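The Second Life of the Office Tower

The desktops come in on pallets, stacked on their sides and wrapped in plastic film, with their power cords tied in a bundle on top. Most have spent their working lives under a desk in an insurance office or a school library. Mirko Ferri, who runs the refurbishing floor at Peretden, likes to get the side panel off before he looks at anything else.

"You learn more from the inside," he says. "The outside can be scuffed and it doesn't matter. If the inside is packed with lint, I know how the fan has been living."

Peretden occupies the ground floor of a former carpet warehouse in Pustine. It buys retired office machines, cleans them, replaces what is worn and sells them to families and small businesses that don't need anything new. A good tower takes 40 minutes. A bad one can eat up a morning, and then it usually goes for parts anyway.

The trade has changed since Ferri started. Laptops have become thinner and harder to open, and many have their storage and memory soldered to the board. The tower has stayed much the same – a metal box with room for a hand in it. That is why he still buys them, even though they are heavy to ship and the margin on each one is small.

Drives first

The first part to come out is the hard drive. Peretden will not sell a machine with its original drive in place, whatever the previous owner says about having erased it. The drive gets its own tag, matched to the tag on the case, and goes to a locked room at the back where Godfrey Kaijage handles the wiping.

Kaijage came to the job from a copier repair firm called Sobczak, where he spent 11 years. He thinks people worry about the wrong things. They fret over the memory, which holds nothing once the power is off, and forget the drive, which holds everything. He overwrites each one, checks the result and prints a certificate. Any drive that reports errors along the way is drilled through and sent off for metal recovery.

Getting a drive out used to mean four screws, two of them on the side you couldn't reach. The big office brands did away with that. In many business towers the drive now rides in a colored plastic caddy with a bit of spring to it. Pinch or flex the sides and it slides free of the bay. The color is a message to the technician: this part is meant to be handled.

The cables are less forgiving. A SATA drive takes two of them, a wide power plug fed by a bundle of colored wires and a smaller data plug on a flat cable. Both should be pulled by the plug, straight back. Ferri keeps a coffee can of connectors that were pulled at an angle, and he passes it around to new hires.

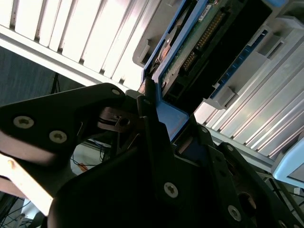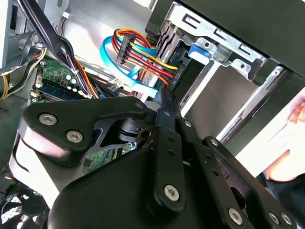 Dust and paste

With the drive gone, the case goes to the air bench. Ferri holds the fan blades still with a finger while he blows out the heatsink, working from the clean side toward the dirty one. Then the heatsink comes off, the old thermal paste is wiped away with alcohol and a fresh dab goes on. Peretden gets its paste from a supplier called Eler, in tubes that do up to 20 machines each.

A new solid-state drive goes in last. It makes more difference than any other part, and a tower that took minutes to start under its old owner will be ready in 15 seconds. Customers often assume the processor has been changed. Ferri tells them it hasn't, and shows them the old sticker on the case.

The finished machines wait on steel shelving by the loading door, each with its tag still taped to the top. The tag comes off when somebody pays.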